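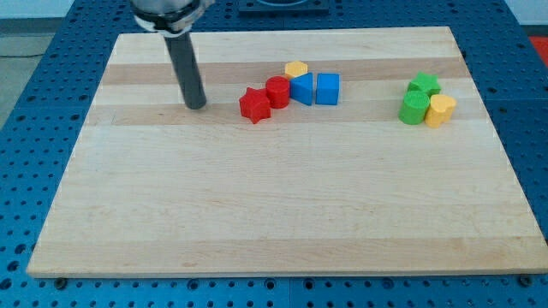 Shapes on the Maple Board

Welcome to the Clisar block gallery! We've been playing with coloured shapes all June and I still haven't tired of them. There are little puzzles of sorting and grouping everywhere you look, and a pale board with stripy grain sets the colours off beautifully.

Stars first, always. There's a red one and a green one out on the maple, and I love how crisp the five points of the red star look from above.

The cylinders come in red and green too — lovely plain shapes, with those flat round tops.

Blue prism, blue cube, nearly touching. My favourite pair on the whole board, all slopes on one side and squares on the other.

Don't miss the small yellow hexagon, tucked in behind its neighbours!

The blue table underneath has round holes all over it in a tidy grid, and I think it's every bit as handsome as the blocks.

More from the Clisar tables

Pastitz: sorting by colour
Bang: sorting by shape
Zornero: rows and clusters

The Zornero set is the newest and has 8 pictures so far, with more going up next month.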